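March, 6:40 am
Bergþóra Hjaltested

Hellerov ewes, 64 in the shed, 3 off feed. Ada limping again, near hind, pared and sprayed. Water trough float sticking, cleaned it. Hay from Holroyd dusty on the outside, fine inside.
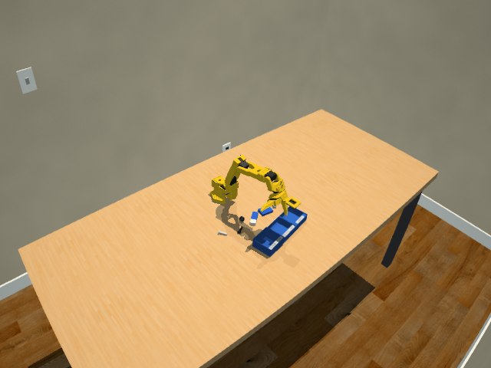
Arm over tray, three compartments.

Mineral lick down to last bucket, order more. Moved the Grindus ram to teh back pen, ate well. Need 300 ft of netting before turnout, check shed frist.
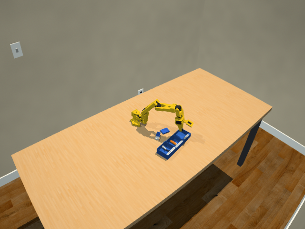 Gripper open above the blue tray.

Recheck Ada tonight. Lambing pens still to lime.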